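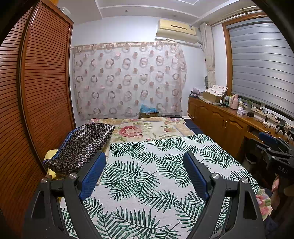

Figure 7.1 A bed seen from the gripper's camera: a palm-print sheet, a floral cover and a folded dark fabric, with gripper pads in the foreground.

Chapter 7
Chores: The Long Road from the Factory to the Bedroom

Ask a roomful of engineers to name a hard problem for a machine and you will hear about surgery, or driving in snow. Ask the same people which job they would most like to hand over and you will hear about laundry, dishes and beds. One of the pleasures of this field is that the second list has turned out to be every bit as hard as the first, and a good deal more fun to work on.

In Chapter 6 we followed a car door down an assembly line. The door was rigid. It arrived in the same place every time, facing the same way, and the arm that picked it up could have done the job blindfolded. (At the Grallitz plant in our case study, it more or less did.) In this chapter we leave all of that behind. We are going into the bedroom, the kitchen and the packing room, where things bend, slide, stick together and hide underneath each other.

Look again at Figure 7.1 and try to say where one piece of cloth stops and the next one starts. You can do it quickly. The palm leaves belong to the white sheet, the big red and pink flower belongs to the cover beyond it, and the navy fabric along the far right side is something else again. Now think about how you did it. You used color and pattern, but you also used years of knowing that a printed flower is flat, that an edge that disappears under another cloth usually keeps going, and that floral fabric showing up in two places may well be the same cover. A machine has to get that knowledge from somewhere.

7.1 Three questions about a chore

Throughout this chapter we will ask the same 3 questions about every job we meet.

First, can the machine tell what state things are in? A bolt is in or out. A blanket can lie in more shapes than anyone could list, and most of them have no name.

Second, can the machine change that state on purpose? Pushing a box moves the box. Pushing a sheet moves some of the sheet, bunches up another part, and leaves the far corner exactly where it was.

Third, can the machine tell when to stop? This one gets the least attention in the research papers and causes the most grief in practice. What counts as a made bed? Hotels have a written standard. Most families have never discussed it.

Keep these questions handy. When you read a news story about a robot that folds shirts, run through them and see which ones the story answers. You will often find that the first was made easy by using one shirt of one color on a bare table, and that the third was answered by a person standing off to the side. That is still real progress! A shirt on a bare table was out of reach not so long ago. But it helps to know which part of the mountain has been climbed.

7.2 Why two fingers go a long way

Many machines built for housework have a surprisingly simple hand: two pads that open and close. Students often expect something closer to a human hand, and human-like hands do exist, but a pair of soft pads can do much more than you might guess. It can pinch a hem, drag a corner, lift a mug by its rim or steady a bottle while another hand works the cap.

What it can't do well is feel its way. When you pull a fitted sheet over the corner of a mattress, your fingertips notice the cloth tighten just before it slips, and you adjust without thinking. With two pads and a camera, that moment has to be seen, or guessed from how hard the motors are working. Section 7.4 covers both approaches.

7.3 Practice, and lots of it

So how does a machine learn to straighten a cover? The most successful recent answer is by example. Perron, the teaching system used in this chapter's exercises, was trained on 4,000 short recordings of people doing ordinary chores. Of these, 867 involve bedding. That sounds like plenty until you sort them by fabric, bed size and starting mess, and find that some combinations show up only once or twice.

The Jemis project took the opposite path. Its team collected 256 recordings, all of one task, in as many different homes as they could get into. Their machine knows far less about housework in general, yet it copes nicely with a bedroom it has never seen before – louvered wardrobe, busy curtains, crowded cabinet and all.

Which path is better? We don't know yet, and you are reading this at a time when the question is wide open. The Brodholm trials, discussed in Section 7.6, suggest that the answer may depend on the chore.

Before you go on
Make your own bed tomorrow morning, slowly, and write down each separate motion as you make it. Note every time you changed your mind partway through. Bring the list to class; we will use it in Exercise 7.2.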